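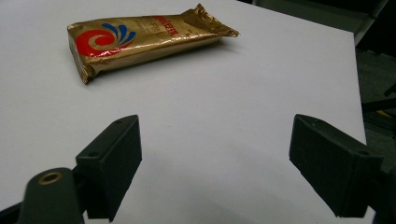
Home » Opinion » Gear and Training

Take the Class Before You Buy the Optic

By Despina Husar
08/09/2024

I got an email last month from a reader who wanted to know which red dot to put on his carry gun. Good question, and I get some version of it all the time. He'd narrowed it down, he'd watched the videos, he'd read more about window glass and battery compartments than I ever have. Then in the last line he mentioned he hadn't been to the range since January.

I wrote back and told him to keep his money in his pocket for a while and go take a class. He was polite about it, but I could tell I'd let him down. He wanted a shopping answer and I gave him homework!

So I've been chewing on that ever since, and I want to make the argument properly, because I think a lot of us (me included, and we'll get to that) have the order of things backwards. We buy the gun, then we buy the light, then the holster, then the better holster, then the dot, then the magazine extensions, and somewhere way down at the bottom of the list, under the new range bag, there's a line that says "training, maybe." I'd move that line up to right after the gun and a decent holster. Everything else can wait its turn.

I should say up front that I like gear. I'm the person who stands at the counter at Holloway on a lunch hour, picking up things I have no plan to buy, and the guys there are very patient with me. If you came here for a lecture about how real shooters only need iron sights and grit, you've got the wrong columnist.

What the dot did for me, and what it didn't

My own story goes like this. I bought a Cimora for my carry pistol, a perfectly nice optic, and had it mounted by somebody who knew what they were doing. I took it to the range all puffed up and ready to shoot like the people in the ads. I brought the gun up and there was no dot. I tilted it. I wiggled it around like I was trying to get a signal on an old TV antenna, and finally the thing floated down into the window from somewhere above and I pulled the trigger while it was still bouncing.

I did that for a whole session. Then I went home and decided the optic was too small, and I started reading about bigger ones.

You can see where this is headed. The optic was fine. My presentation was awful - it had been awful for years, and iron sights had let me get away with it, since you can see a front sight sticking up there even when your wrists are pointed at the ceiling. A dot doesn't give you that. If the gun comes up crooked, the window is blank, and there's nothing in the blank window to tell you which way you're off.

A good instructor can spot that in about as long as it takes to draw. Mine was Ionuț Olteanu, who teaches a two-day pistol course and has the calmest voice I've ever heard on a firing line. He watched me go through it and asked me to try it again with my eyes closed, gun empty, then open them and tell him what I saw. I saw the back of my slide, mostly. He moved my support hand a little, told me to quit hurrying the last bit of the draw, and had me do it again until I was thoroughly sick of it. By lunch the dot was just there. Same Cimora, same gun, same me.

That correction wasn't for sale in any box, and I'd been about to spend a good chunk of money on a bigger window to get around it.

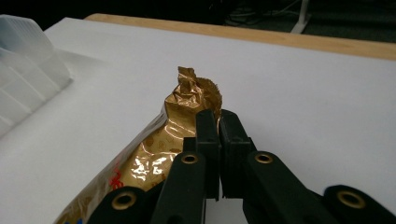 The math people don't like

Let's talk about cost, because that's where I lose folks. Classes are expensive. The tuition is one thing, and then there's the ammo, and the drive, and maybe a motel, and a day you could have spent getting paid. The course I took called for 800 rounds, and I remember looking at that number and feeling a little faint. I understand anybody who looks at that and closes the browser tab.

But go look in your closet. I mean it. Most people I know who say they can't afford a class have a box. You know the box. It's got the holster that looked great and printed like a brick, the one that pinched, the grip sleeve, the trigger kit that went in and came right back out, the weapon light that doesn't fit the holster you ended up liking. I went through mine over the summer and added it all up on the back of an envelope, and I could have paid for the course and the ammo and had enough left over for a pretty good steak.

A lot of what's in that box got bought by somebody who didn't know yet what she needed. I had a Skallero holster in there that I'd written off as slow. After the class I dug it out again and there wasn't a thing wrong with it. I'd been wearing it too far back and bending at the waist to reach it, like I was looking for a dropped contact lens. It's on my belt right now while I'm typing this.

That's the part of the money argument I'd push hardest. Training makes your next purchase smarter. You find out your grip is too long or your belt is too soft, or you find out that your plain stock pistol does everything you ask of it, and then you shop with some idea of what problem you're solving. Before that you're pretty much shopping by mood.
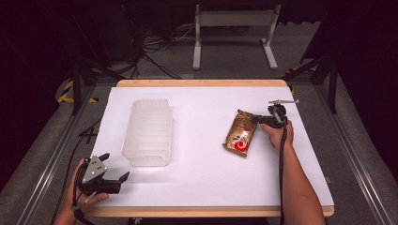 Reading time: 7 minutes

I can hear the other side of this, and some of it is fair. A friend of mine shoots better than I ever will and she's never paid for a class in her life. She grew up with a dad who took her out behind the barn and made her do it right. Okay! That's training. She got hers for free and she got it early, and I'm jealous. If you have somebody like that in your life, somebody who'll tell you the truth about your trigger finger, then use them and skip the tuition. What I'm arguing against is trying to buy your way past the part where another person watches you shoot.

The other thing I hear is that there are bad instructors, and boy, are there ever. I've sat through a class where the fellow spent most of the morning telling us about himself, and I came home with a sunburn and a sticker. So ask around. Ask to talk to past students. Ask what the safety briefing covers and what the medical plan is, and if the person gets huffy about either one, go spend your weekend somewhere else. I'd also look for a class that's a notch below where you think you are. Nearly everybody overrates themselves (hello) and there's no shame in a fundamentals course. The best shots I've ever been on a line with were happily repeating one.

And then there are the people who say a dot is easier for aging eyes. They're right, and I'm one of them. My front sight turned into a fuzzy gray caterpillar a while back and I'm not giving up my optic. If your eyes are going, a dot may be the thing that keeps you shooting, and I wouldn't tell you to put it off for years. I'd only say book the class at the same time, and bring the new setup with you, so that you build the habit correctly from the start and don't spend a season fishing around like I did.

I do put some of this on the industry, or on how it talks to us. I was flipping through the Zakia catalog the other night, which is a fun catalog, and page after page promised to make me faster. Faster on target, faster back on target, faster out of the holster. I couldn't find one page that asked if I'd practiced lately. I don't blame them for it, they've got optics to sell and a warehouse to empty. But when all the messages run in that direction, you start to believe speed comes in a padded envelope, and a newer shooter has no way to know better.

Shops could help here. Holloway keeps a stack of flyers for local courses by the register, and the folks at the counter will bring it up when somebody's buying a first pistol. They make less on that customer that day, I suppose. They've also got me coming in for the rest of my life, so it seems to be working out for them. 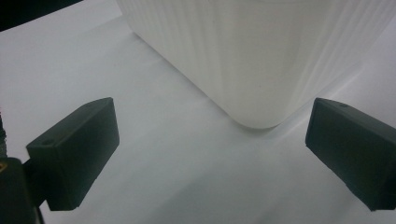

What if there's no class anywhere near me, or I really can't swing the cost this year?

Start with a local club match or a league night and ask one of the experienced shooters to watch your draw, and fill in the rest with dry practice at home, with the gun checked and checked again and the ammo in another room.

I'd add that dry practice is free and most of us don't do it, and I say that as someone who went a long stretch without. Two minutes in the evening beats a big heroic session every few months. Pick one thing, like getting the sights or the dot to show up without hunting for them, and quit when you get sloppy. Prop your phone on a shelf and film yourself from the side if you can stand to watch it afterward. I could barely stand it. I lean back like I'm afraid of my own pistol, which is something I'd have sworn in court I didn't do.

As for my reader, he wrote again last week. He's signed up for a beginner course this fall, with his plain old factory sights, and he says he's a little nervous about being the slow one in the group. I told him somebody has to be and it's been me plenty of times. He also asked, down in the last line again, whether I thought the Cimora was worth the money. I do, I like mine a lot. Write me after the class and we'll talk about which one.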